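Skistora Press Corrections Set

Version of August 3, 2018. Maintainer: Adelino Patrício.

This set holds 156 newspaper and magazine items on religious groups and counseling practices aimed at changing sexual orientation, each paired with any correction the publisher later printed. It was built to study how factual errors in this coverage are fixed, and how long that takes.

Contents

items.csv - one row per article: outlet code, headline, publication date, word count.
corrections.csv - one row per printed correction, linked by item_id. An item may have none.
notes.txt - coder remarks, unedited.

Error types are wrong age or date, wrong name, misattributed quote, wrong legal status, and other. Opinion pieces are included only if they make a checkable claim. Letters are excluded.

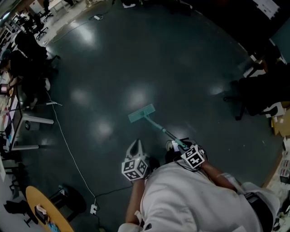 Media Records Group, Birkport

Coding was done by two readers working separately. They disagreed on 16 items, and a third reader settled those. The "resolved" column is 1 for these rows and 0 for all others.

A correction counts only if it appeared within 90 days of the article. Silent edits to web versions are not counted - we had no reliable way to date them. Rows with a blank "lag" field have no correction and should not be read as zero.

Known problems

Outlet code DES (the Dester weekly) has no page numbers before March. Headlines with curly quotes may break older CSV readers; open the files as UTF-8.

Full article text is not included. Requests for scans go to the maintainer and are answered within 30 days. Private persons named in the articles are replaced by initials in notes.txt.

Contact: Adelino Patrício, Media Records Group | © 2018 Skistora | Back to top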